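Chapter 7
Iron in the First Two Years

Before you start: this chapter assumes you have read the section on growth charts in Chapter 4.
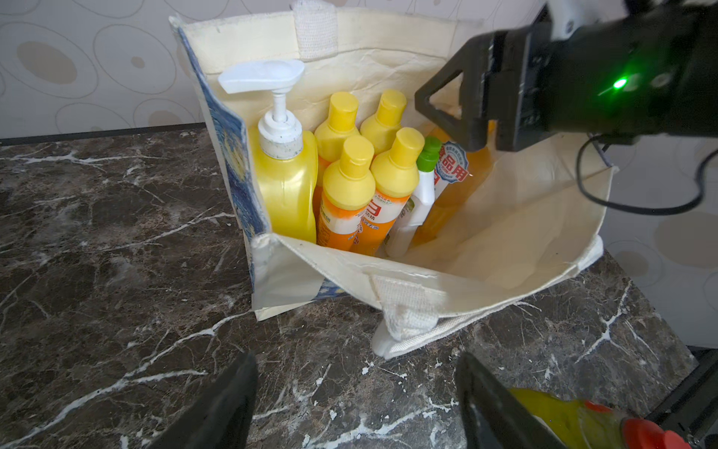 7.1 Why iron runs short

A full-term baby is born with a store of iron built up mostly in the last weeks of pregnancy. The store lasts until the middle of the first year. After that the baby depends on food, and the amount needed each day is high for such a small body. Babies born early start with less and may need drops from their doctor.

Iron is used to make hemoglobin, the part of the red blood cell that carries oxygen. It is also needed by the growing brain. A child who is low in iron may be pale, tired or cranky, but many show no signs at all, and the shortage is found only by a blood test.

7.2 The Rautiainen survey

Much of this chapter draws on a survey of families in the towns of Dedwood and Sollunell, led by the dietitian Aleksandra Kozłowski. Her team collected 2584 food diaries from parents of children under two. Of these, 304 came from homes where cow's milk had replaced most solid meals by the child's first birthday. We return to this group in section 7.5, where the diaries are set beside the clinic records.

The diaries were kept by hand and entered later, so portion sizes should be read with some care. Colour-coded spoons were given to over 400 families to help with this. The rest used whatever they had in the kitchen.

7.3 Terms used in this chapter

Heme iron: iron from meat, poultry and fish. The body takes it up easily.

Non-heme iron: iron from lentils, tofu, leafy greens and fortified cereal. Less of it is absorbed, though eating it with fruit high in vitamin C helps.

Ferritin: a protein that stores iron. A low level in the blood is usually the first sign that stores are falling. The level can rise during an infection, so a normal result in a sick child may need to be repeated.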